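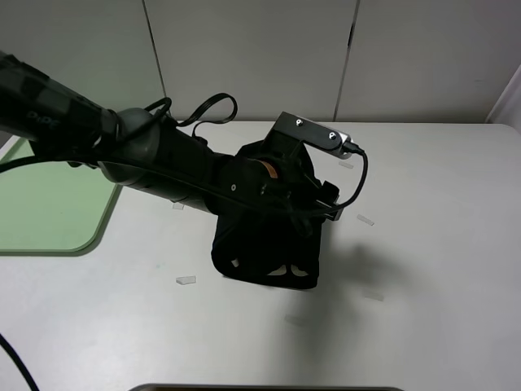

The T-shirt problem

I have been told, more than once and by people who ought to know, that a washing machine is the last clever thing that will ever happen to my laundry. Everything after the spin cycle is still down to me. So when Senad Petkov wrote to say that his group at Treltow had got a pair of robot arms to fold a T-shirt without being shown the shirt beforehand, I was on the train to Zutatberg before I'd properly finished the email.

(I should admit that I am a terrible folder. I roll. My mother has views on this.)

Petkov met me at the door at nine in the morning with a mug in each hand and started talking before I had my coat off. He used to work on arms that pick up gearbox parts, and he misses them a bit, I think. A gearbox part is a lovely thing to a robot. It has one shape. You learn the shape, you find the part, you close the fingers. A T-shirt has as many shapes as you have ways of dropping it, and most of them look like a lump.

"A black one is the worst," he told me, quite cheerfully. "Black on black. The fold is there, you can feel it with your hand, and the camera gives you soup."

He's right about the soup. I stood beside the table and tried to work out where the neck was, and I couldn't have told you.
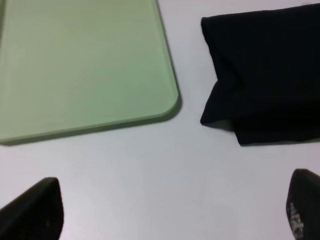
The usual way round this, if you read the papers, is to make the robot pick the shirt up, look at it, put it down, and keep going until a corner turns up. It's slow but it does get there. Older systems could take 15 minutes over one garment, and Petkov did his share of waiting around for them. The group's method, which they call Grakov (after a village, apparently, and a very good lunch), spends far less effort on finding corners. The software looks at the lump through several cameras at once and makes a guess at which two points, if you pinched them and pulled them apart, would give you the longest straight edge. It doesn't care whether the edge is a hem or a shoulder. It only wants something it can stretch.

Then the arms lift and pull, gently, and look again. A stretched edge is much easier to read than a crumpled one, even in black, and from there the program can decide what it has got hold of. If the answer is "a hem", good, carry on and fold. If the answer is "half a sleeve and some of the back", it lowers the whole lot and has another go.

I asked how it learnt to guess. The answer was people, sitting at a pair of hand controls and doing it themselves, over and over. The group collected 500 of these sessions through the winter and threw out 27 of them, mostly for dropped cloth, which left 473 to train on. That sounded like a lot to me. Petkov made a face. For this sort of work it's a snack.

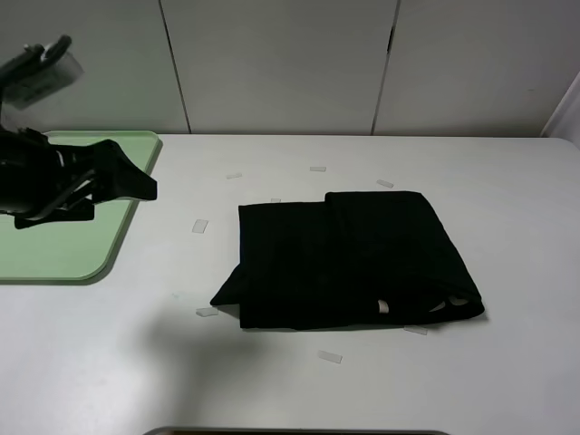

What makes the small number enough, he reckons, is that they changed what gets recorded. Earlier on they had saved every tiny movement of both arms and asked the program to copy the lot, wobbles included. Now it learns the choice of pinch points separately from the movement that follows, and the two halves are trained apart. The choosing half is where the human skill is, so that's where the data goes. The moving half can be practised on simulated cloth overnight, when the electricity is cheap and the building is quiet.

There was a good argument about this over lunch. One of the students thinks splitting the job in two throws away something useful, because a person picks a pinch point partly by knowing how they're going to move. You grab the shoulder the way you do because your wrist is already turning. Petkov listened to all of it, chewing, and said he'd love to see the experiment. I suspect she'll be running it by March.

They let me have a go on the controls in the afternoon! I lasted 2 attempts. The first time I pinched the table. The second time I did get hold of fabric, with both sides, and pulled, and felt extremely pleased with myself until I saw I'd made a sort of hammock out of one sleeve. You have no sense of touch at all, that's the odd part. Everything your fingertips would normally tell you has to come in through your eyes, and mine weren't up to it. 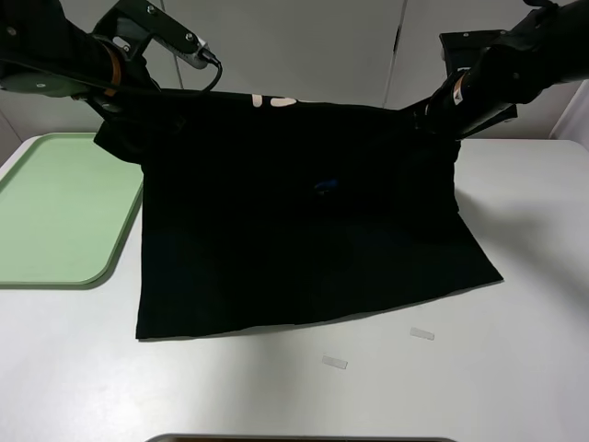
Where it still goes wrong

Thin, slippery fabric, for a start. The stretching step relies on the cloth hanging in a fairly honest way, and a silky blouse slides out of the fingers or clings to itself. Buttons are a nuisance. Anything inside out is a proper headache: the method will fold an inside-out shirt quite happily, and very neatly, and leave it inside out.

The next version, which already has a name (Nicholas, and no, I didn't get an explanation for that one), is meant to notice the seams and turn the thing the right way round first. Petkov thinks that is a much harder job than folding, as you have to reach inside something you can barely see the outside of. He wants a softer fingertip for it, and a second camera looking up from below. He also wants more sessions on the controls, from people with different habits, as so far nearly everyone who has taught the system folds the same way: sleeves in, bottom up, done.

I offered to come back and teach it to roll. He said he would have to ask my mother.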